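What Lives on the Worktop: a study of kitchen surfaces in Mullton homes

Design and Technology, individual project report

Background

My grandmother's kitchen has a worktop that runs the whole length of the window wall, and as long as I can remember she has cooked on the bit nearest the kettle and nowhere else. The rest is taken up by post, a fruit bowl, jars she means to take back to people and a radio with a bent aerial. When we were asked to choose a topic from our own surroundings I thought of that worktop straight away, and I'm very glad I did, although it grew into a rather larger piece of work than I had planned.

My question was a simple one. How much of a kitchen worktop gets used for preparing food, and what is the rest of it doing? I also wanted to find out whether the colour and depth of the surface made any difference to how people treated it, as the kitchen brochures have a great deal to say about both.

How I went about it

Thirteen households would have been written as a word in my first draft, but my teacher likes figures for anything above nine, so: 13 households in Mullton agreed to keep a worktop diary for two weeks. They were mostly neighbours and families from my little brother's swimming club. Every time somebody put a thing down on the worktop and left it there after the meal was over, they wrote a line in the diary saying what it was and which part of the worktop it was on. I divided each worktop into front, middle and back, using strips of Zoto tape, which comes off cleanly if you warm it with your hand first. (One family's came off with a little varnish, and I apologised with a cake.)

At the end I had 1338 diary lines to type up. I did this over the April holiday and I would advise anybody repeating the project to use a form with tick boxes. Handwriting varies enormously, and "back of hob, the thing" is not easy to put in a category.

I also spent an afternoon at the Everwood kitchen showroom, where the staff let me measure everything and lean on the displays.

Depth and reach

The standard worktop at Everwood is 600 mm deep, and this was also the depth in nearly all of the homes I visited. It sounds generous, but the diaries showed that the back part was where things went and stayed. Bread bins, scales, vitamins, a sewing kit, school letters – once something was against the wall it tended to appear in the diary on the first evening and then be mentioned again, a bit guiltily, near the end. 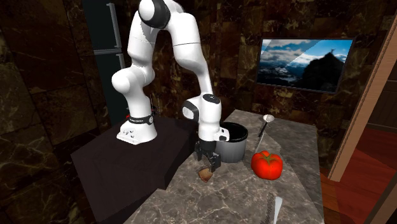

Reaching the back of a deep worktop is more awkward than it looks, and I hadn't thought about it properly until I stood and watched my mum get the salt. She doesn't push her arm straight across, as the toaster and the mugs are in the way. She lifts it up, over and down again. The white robot arm has the same sort of path, climbing to its highest joint and then bending back down towards the countertop in a big upside-down V. I drew this shape on my side-view sketches as the "over and down" reach, and compared it with the flat reach you can make when the front is clear. The flat reach is quicker and far easier on the shoulder, according to the people who tried both for me, and my grandmother flatly refused to do the other one at all.

After this I tried moving things about in our own kitchen. I put the salt, oil and tea towels in the front part at one end and sent the fruit bowl to the table. It lasted until the weekly shop came home, but while it lasted everyone agreed that supper was less of a performance.

Colour and surface

I had expected the colour of the worktop to be purely a matter of taste. At Everwood the pale surfaces sell best, and I was told that people worry dark ones will make a kitchen gloomy. The families with dark worktops had a different complaint. They said they lost things on them. 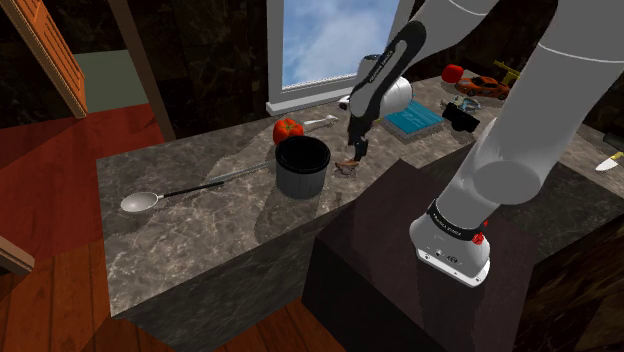

Losing things on a worktop depends a good deal on what colour the things are, so I added a small sorting test to my second round of visits. I laid out everyday items and asked people to find them from the doorway, first in daylight and then with only the ceiling light on. Pale items gave no trouble on any surface. Dark ones on dark surfaces were another story, and you can get a feeling for it from the black pot on the dark grey marble, where it casts a soft shadow on to the stone. With household objects and toys crowded on to the same counter, the eye has plenty of other places to go first. A car key in its black case did worst of all in my test, and three people walked straight past it.

Marble itself turned out to be rare in Mullton. Most of my families had laminate, which they liked for being cheap and not minding lemon juice. The Wibisono worktop guide, which I borrowed from the college library, recommends sealing marble regularly and wiping up anything acidic at once, and I did wonder how many busy households would keep that up.

What I found

Food preparation took place almost entirely in the front and middle parts, and usually at one end, close to the kettle or the sink. The longest worktop in the study had no bigger a cooking area than the shortest one; it simply had more post. Paper of one kind or another was the most common entry in the diaries, ahead of cups, and then came toys in the homes with small children.

What I would change

Keeping the diary changed the way people behaved, and several told me they had tidied up so as not to have to write things down. A quick sketch made at the same time each evening, perhaps after the washing up, might be fairer. I would also like to include some rented flats, where people can't choose their worktop at all, and to go back in the winter when the kitchens are darker and the windowsills fill up with seed trays and wet gloves.

My worktop drawings, the blank diary sheet and the sorting test list are in the folder handed in with this report. The strips of tape are still on my grandmother's worktop, as she says they are handy for keeping the post in line.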